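Clidis Bench Guide
Section 4: Bowl stacking and table clearing

Reading time: 3 minutes
Print this section | E-mail this section

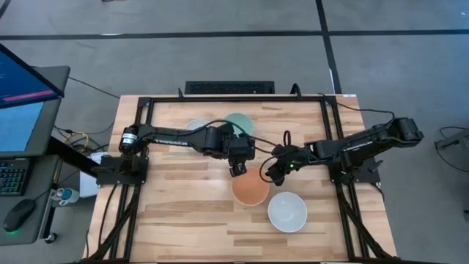
4.1 Scope

This section covers the stacking of empty bowls by a two-arm bench cell running Clidis. It applies to round bowls of differing colour and size placed on a bare wooden top. Washing up, drying and putting away in a cupboard are outside the scope of this release. See 4.5 before planning any work in a kitchen.

4.2 Before you start

1. Check that both arm bases are tight on the frame.
2. Route the wrist cables so that each arm can fold fully without pulling on them.
3. Remove cutlery, cloths and glassware from the top.
4. Set out the bowls the right way up, with a gap between rims wide enough for one gripper finger.
5. Confirm that the stop button is within reach of the person at the keyboard.

CAUTION: Keep hands outside the frame while the arms are powered. The arms share the middle of the table and can close on each other as well as on a hand.

4.3 Running the task

1. Load the profile "Bowls, mixed".
2. Select the base bowl. Choose the widest one.
3. Jog both grippers clear of the rims and press Start.
4. Watch the first lift. The gripper should take the rim with one finger inside and one outside.
5. If the bowl tilts on lifting, press Hold, lower the arm by hand control and reduce the grip speed by one step.
6. When the stack is complete, wait for both arms to return to rest before reaching in.

NOTE: Pale or see-through bowls are found less reliably than coloured ones. Chaimae Amrani's trials at the Grisley workshop gave 17 missed rims in 100 lifts, most of them on clear plastic. Dimming the overhead lights reduced the figure but did not clear the fault.

4.4 Faults

Arms stop near the centre: both have claimed the same bowl. Press Hold, move one arm back and restart from step 3.

Bowl dropped on release: the release height is set too high. Lower it by 2 mm and repeat.

Two bowls lifted together: separate them by hand with the power off. The software cannot part nested bowls.

4.5 Present limits

Stacking on a clear bench is ready for supervised use. Clearing a laid table is not. Food residue, mixed cutlery and bowls pushed against each other all require a person. After more than three failed lifts in a run, stop and reset the layout.

Last updated: October
Section editor: Edgars Siliņa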